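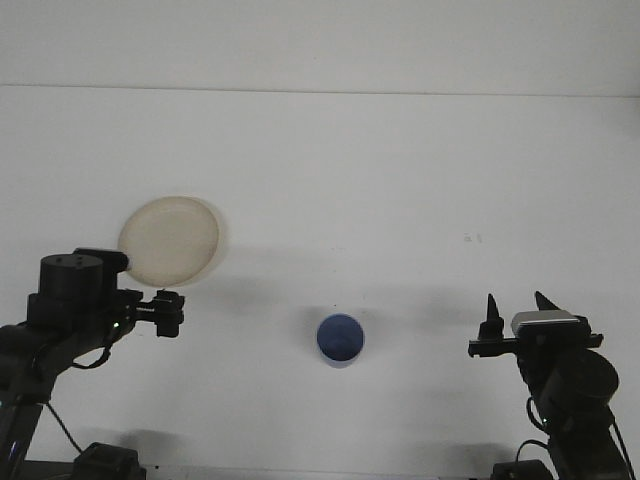 Fastelville Eating Out Access Records

README, last revised Jun 30, 2018

What you are getting

One spreadsheet and a folder of notes on how easy it is for disabled customers to eat out in Fastelville. It covers 207 places that serve food to the public, from the hotel dining room to the hatch at the bus station, which scored better than the hotel. Each place was visited by a pair of surveyors, at least one of whom has a disability that the form asks about. Ebenezer Zakaria ran the visits. Irfan Niazi cleaned up the results and would like it known that "yes-ish" is not a value.

Files

visits.csv: one row per visit, 400 rows. Most places were visited more than once.
places.csv: one row per place, with street, type of food and seating.
notes/: free text from the surveyors, lightly edited for spelling and libel.
codes.txt: what the short codes mean. Please read it before writing to us.

Main columns in visits.csv

place_id: matches places.csv.
step: height of the step at the main door, in inches. Zero means no step. Blank means no one had a ruler.
door_help: yes if a surveyor had to ask someone to open the door. "There's a bell" counts as yes. The bell is often above shoulder height on the wrong side of the step.
restroom: 0 for none, 1 for one you can get into, 2 for one you can get into and turn around in. Restrooms used to store the high chairs are coded 1 if the high chairs could be moved by one person.
menu_format: print, large print, braille, online or read aloud. Where staff offered to read the menu and then read only the specials, see menu_partial.
table_contrast: low, fair or good.
noise: the surveyor's own rating, from 1 to 5. Ratings near the Kakakhel fountain are high for reasons the owners can't help.

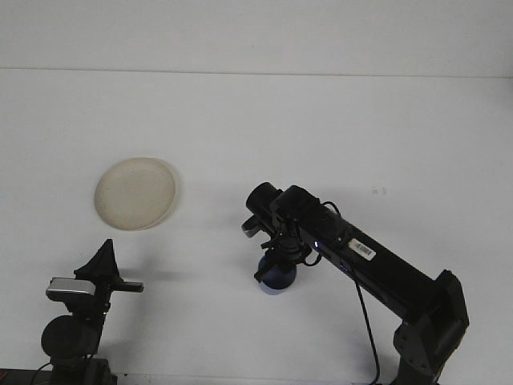 The table_contrast column gets more questions than the rest put together, mostly from owners who scored low and had just bought new dishes. It records how easily a person with low vision can tell where the plate stops and the table starts. Surveyors judged it from their seats in whatever light the place had, with no phone flashlights. A cream plate with a shallow rim on a white tabletop is a low: the edge is pale on pale, and all that marks it is a sliver of shadow down one side. Put the same plate on a dark mat and it's a good. We have explained this to the Stamier Grill twice, and they have now ordered white mats.

How visits were done

Surveyors arrived unannounced, ordered something, paid for it and filled in the form afterward. The form took 16 minutes on average. Receipts were kept until the grant report was filed, then thrown out with great pleasure.

Known problems

Fundov Street was dug up for the whole survey period. Step heights there were measured from a temporary boardwalk and should be ignored.

Places that closed before October are still in the file, marked closed = 1. One has reopened as a nail salon and is not included under its new menu.

Outdoor seating was added to the form late, so early rows are blank. Blank does not mean no.

Use

Free to copy and reuse, with credit. Please don't rank the places by adding all the columns together. Someone has already done this, and the winner was a vending machine.

Corrections

Send the place_id, the column and what it should say. If you own the place, tell us that too.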